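Budgeting for the bench around your robot arm

Posted 2025-12-07

So you've picked your arm and the quote looks fine. Great! Now comes the part I love, which is planning everything the arm has to live with. We fitted out our cells at Pratport in September and the small stuff ate more of the budget than we'd guessed.

Step 1. Measure the bench before you order anything. Write down the thickness of the top as well as the length and depth. Clamps have a jaw limit, and ours came back once for that very reason.

Step 2. Price the panels and the hardware separately. Rokell sold us perforated panels at $77 each, brackets extra. Clamp-on brackets cost a bit more than the screw-in kind but you can shift them in 2 minutes when the layout changes (and it will change).

Step 3. Set aside $50 a bench for labels, cable ties and floor tape. Number every bench from day one and use the same numbers in your spreadsheet - it makes reordering so much easier.

Step 4. Plan for the wrist camera. Ask how much clearance the gripper needs in front of the panel, then mark it on your drawing. Gil, our little layout tool, does this nicely, but graph paper works too.

Step 5. Keep $600 back for the second month. You'll want different fingers, a longer cable or another lamp once you've watched the arm work for a while. We spent ours on spare fingers from Sunus and I'd do it again! 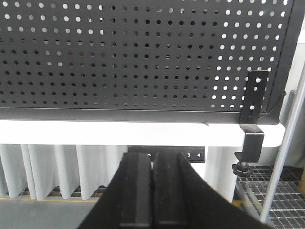 Wrist view of a numbered bench, with the perforated panel clamped to the front edge.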